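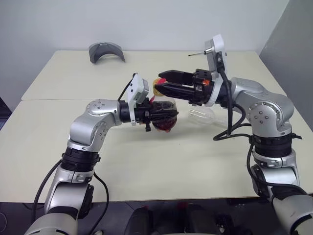

Do I still have to blanch and peel everything first, or can the whole tomato go in, skin and all? one reader asked under the last version of this page, and went on to say that her family had been peeling by hand for as long as she could remember and she was well and truly over it.

Whole tomato, skin and all! Cut out any manky bits, halve the big ones and in they go. The skins and seeds come out the end in a dryish crumble and the pulp runs down the chute into your bucket. You will never stand over a sink of scalding tomatoes again, unless you like it (my aunty does, and good luck to her).

Visden 862 Tomato Mill
$432, cone and bucket chute included
In stock, updated 13 Jan 2021

I've been selling the 862 out of my shed for a good few summers now and using one at home for longer than that. It's the middle model in the Visden range. The little one is a hand crank and fine if you've got a couple of plants on a balcony, and the big one is really for people who make sauce to sell. The 862 is for the rest of us, the ones who go halves in a trailer of Romas with the neighbours and then wonder what we've done.

What you get in the box

The mill body, which is cast metal with a white coating
Stainless steel hopper, nice and wide
Fine cone, fitted
Auger and spring
Splash guard and chute
Plastic pusher
Cleaning brush (it's a bit rubbish, buy a bottle brush)
Instructions in four languages, the English ones being fairly creative

The motor

It's a Vivard 700 watt motor and I've got no complaints. It has one speed and a reverse switch, and you'll use the reverse more than you expect, mostly when somebody leaves a stalk on. It's loud. You can talk over it if you're standing close, but the radio hasn't got a chance. Give it a rest every now and then on a hot day, the way you'd rest yourself. If it does cut out, switch it off at the wall, wait until the housing has cooled down and then press the little button underneath.

The power cord is shorter than I'd like. Mine runs off a heavy outdoor lead, with the join hung over the back of a chair so it stays off the wet concrete. Please do something similar. There is juice everywhere by lunchtime.

Cones

The fine cone that comes with it is the one for passata. You can also get a medium, which I like for relish and for plum sauce, and a coarse one for salsa if you want a few seeds floating about. Visden's own spare cones are good but they cost a bomb, so I also stock the Amitz ones, same fit, slightly thinner steel. I've had an Amitz medium on mine for three seasons and it's still got all its colour and shape. The only thing I'd say is don't put plums through with the stones in. I know that sounds obvious. I have replaced cones for people.

What goes through it well

Tomatoes of every sort, though Romas give you the thickest sauce and the big beefy ones give you a lot of water to boil off later. Cooked apples, cores and all, if you want apple sauce. Cooked quinces, same deal. Roasted capsicums are beautiful and leave nearly all their skin behind. Berries are okay with the fine cone but raspberry seeds do clog it, so stop and scrape.

Frozen tomatoes are a good trick if your crop comes in dribs and drabs. Bag them as they ripen, thaw them overnight in a colander and tip off the clear water. You've just saved yourself a fair bit of simmering. Don't feed them in while they're still hard in the middle, it's rough on the auger.

And run the skins through a second time! There's a surprising amount of good thick pulp left after the first pass, and it's the best-coloured stuff of the lot.

Cleaning it

Do it straight away. I mean before the cup of tea. Once tomato dries in those tiny holes you'll be there with a toothpick until bedtime. The hopper, cone, auger and chute all come off with the one big ring nut and go in a tub of warm soapy water. The body gets a wipe with a damp cloth and that's all, it must never go in the sink. None of it likes the dishwasher, where the auger goes a funny dull grey that rubs off on your hands.

Dry the lot properly and put a smear of food-safe grease on the auger shaft before it goes back in the cupboard. I pull mine out again in July to check the rubber seal, when there's nothing much doing in the garden and the spares are easy to get. The seals do harden up. They're $9 and take two minutes to swap.

Getting one

Pick-up from the shed is free, just ring first so I can move the ute. If you're over the other side of town, Subramaniam Hardware keeps a couple on the shelf for me at the same price, and they've got jars and lids as well (mine always sell out). Postage is worked out at the checkout. It's a heavy box, so have a look at the cost before you commit, and go in with a friend on a second one if you can, as two ship for not much more than one.

Warranty is two years on the motor and one on everything else. Cones aren't covered for stones, see above. If something goes wrong, send it back to me and I'll deal with Visden myself.

Spares I keep on hand

Fine, medium and coarse cones, Visden or Amitz
Rubber seals
Ring nuts
Pushers, as they always end up in the sandpit
Food-safe grease, small tub

Splash guards are on back order. Leave your number if you want me to put one aside.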